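Desks, Tables and Storage > Shared workspaces
Pens on a shared table: pot, tray or drawer?

oisin_oriain
Posted 5/27/19

We have a big white table in room 707 at Brostgate that everybody uses, and I have ended up as the person who tidies it. My question is about the pens. We have a black wire mesh pot for them and they still spend most of the day lying on the table. Same goes for the notebooks, which wander about.

Is it worth switching to a flat tray, or do I just need to move the pot? I'd like to get it sorted before September, when more people start using the room. 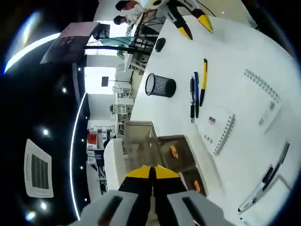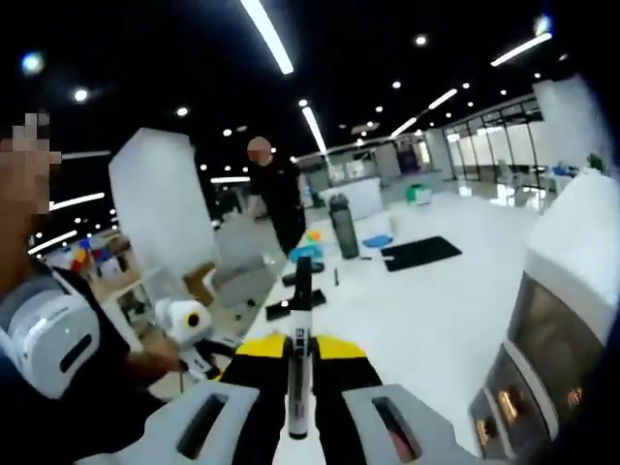 The white table in 707. Pen pot and notebooks in the first picture, bottle and mat end in the second.

Budget is small. I can spend 15 pounds without asking anyone.

harveyd
Tray. A pot is fine on your own desk where you always sit on the same side of it. On a shared table it is always out of reach for someone, so the pen gets put down wherever they are working.

You've already got a small blue tray by the water bottle. Is that used for anything?

oisin_oriain
Small parts mostly. Screws, clips, the odd battery. I could free it up but I don't think the long pens would fit in it. The black one with the silver clip is the longest of the lot and it would hang over the end.

Liette L
I disagree with Harvey. We went from pots to trays at my last job and went back again inside a month. The trays filled up with rubber bands, receipts and dead batteries, and you had to dig for a pen. With a pot you can see what's in it from the side, especially a mesh one.

What I would do is get a second pot. One at each end of the table. The Makell ones are cheap and near enough the same as yours. Nobody walks the length of a table to put a biro back.

harveyd
Then you have twice as many pots of dead pens.

Liette L
Only if you don't throw the dead ones away. That's the same with a tray.

rlumbao
I look after a room with a similar set-up, long white table, lots of people in and out. A few things I'd look at before buying anything:

Throw out the pens that don't write. Get a scrap of paper and go through every one.

Keep markers and pens apart. There's a marker with a white barrel in your second picture, and if those go in with the biros somebody will end up writing in a notebook with one. The ink goes through to the next page.

Store markers lying flat if you can. Opinions vary on whether this matters for all types, but the whiteboard sort seem to go faint on me if they stand with the tip up for long.

Decide if the notebooks belong to the table or to people. If they belong to people they shouldn't live on the table.

oisin_oriain
Thanks. Notebooks are a mixture. The smaller white spiral one with the flag sticker is somebody's, I'm fairly sure, as no one would put a sticker on a shared one. The bigger one is for the room and anyone can write in it.

I had not thought of separating the markers. At the moment they go in with everything else.

isabelle_b
A cheap fix for the spiral notebooks is to put them all with the binding facing the same way and stand them in a magazine file. If you stack them flat the wires catch on each other and you pull two out when you wanted one. Ours used to bend at the ends and then the pages wouldn't turn.

On pot or tray, I have used both and I think it depends on the table surface. Shiny white tops show every ink mark. If the pens are lying loose with the tips out you get little dots that are a nuisance to shift. That would push me towards the pot.

Is the blue cloth for wiping the table down? If so I'd keep it off the work area and hang it on something. A damp cloth left on a white top can leave a tide mark.

oisin_oriain
Yes, it's the table cloth, as in the one for the table. There's nowhere to hang it at present. I could put a stick-on hook under the edge.

harveyd
Stick-on hooks under tables get caught by knees. Put it on the wall or the end of the white counter at the back.

rlumbao
For ink dots, try a tiny bit of hand gel on kitchen roll before anything stronger. Test it underneath first. I took the shine off a table once with something from under the sink and you could see the patch from the door.

Liette L
What is the black mat for? If it's always there you could make that the pen spot. People will put things down on a mat without being asked. A different colour from the table does half the work.

oisin_oriain
It's for anything that might scratch the top. It does get moved. I don't want pens on it because then it isn't free when someone needs it.

But I take the point about the colour. White notebooks on a white table don't help either. I've put a mug down on one before now.

harveyd
That's an argument for a dark tray. Driltberg do a long shallow one in dark grey with a divider down the middle. Markers one side, pens the other. I have 2 of them and they haven't turned into rubbish trays, because they're too shallow to hide anything in.

Liette L
How long is it? If it's the one I'm thinking of it takes up a lot of table.

harveyd
44 cm. It's a big table.

isabelle_b
It looks big until people start working on it. I'd measure first. Cut a bit of cardboard to that size and leave it on the table for a few days. If it gets shoved about or has bottles standing on it, it's in the wrong place.

oisin_oriain
Good idea, we have a cardboard box I can cut up.

What I'm going to try, then. Sort out the pens that don't write. Pot stays for pens, but moved to the middle of the table. Markers lie flat in the blue tray if they fit, and I'll find a tub for the small parts. Room notebook goes in a magazine file from Li on the corner, and the one with the sticker goes back to its owner once I find out who that is. Cardboard test for Harvey's tray after that.

Liette L
Middle of the table is the worst place for a pot. Everyone has to lean.

harveyd
Agree with Liette for once. Put it at the end people sit down at first.

rlumbao
Middle is all right if it's not a very wide table. Ours is in the middle and nobody has complained. I'd try it.

oisin_oriain
I'll give it a couple of weeks in the middle and if it doesn't work I'll move it to the end. Magazine file is bought. Still looking for a tub with a lid.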